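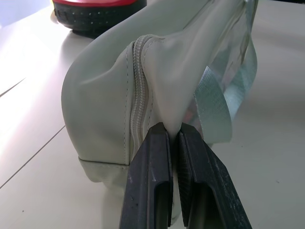
Light-coloured zippered pouch on a white tabletop.

Drerno Match Records: Data Card

Version of January 17, 2019

Summary

Drerno Match Records is a table of amateur football results and attendances from the Plolcombe and District League. It holds 3175 fixtures played from the 2000 season onwards, across 4 divisions. Each row is one fixture. Cup ties, friendlies and matches abandoned before half-time are excluded.

Maintainers

The records are maintained by Ysaline Bodin and Hervé Pruvost. Chaltu Ejigu transcribed the paper match cards for the earlier seasons. Thierry Brunet is responsible for the list of grounds.

Contents

fixtures.csv: date, division, home side, away side, full-time score, half-time score, referee code, attendance.
grounds.csv: ground name, parish, pitch surface, first and last season of use.
names.csv: every spelling of a club name found in the sources, with the spelling adopted here.

Sources

Results were taken from the match cards returned to the league secretary. Where a card was missing, the score printed in the league handbook was used and the row carries the letter H in the source column. Attendance was written on the card by the home club. It was seldom a gate count and should be treated as an estimate.

Known problems

Half-time scores are missing for 93 fixtures, most of them in the lowest division. Esine Rovers and Esine Town merged during a close season; the merged club has its own code and does not inherit the results of either side. Yazzie Athletic played its home matches at two grounds in the same season, and the cards do not always state which. These rows have an empty ground field. A blank attendance means that no figure was given. Zero is used only where the card says zero.

Points deductions are not recorded. League tables calculated from fixtures.csv may therefore differ from the final tables in the handbook.

Permitted use

The files may be used for private study, club histories and teaching. Referee codes must not be matched to named individuals. Published work should give the title and version of the records.

Corrections

Corrections should be sent to Benoît Hamel, with the fixture number and a copy of the supporting card or press report. Accepted corrections appear in the next version, which is planned for July.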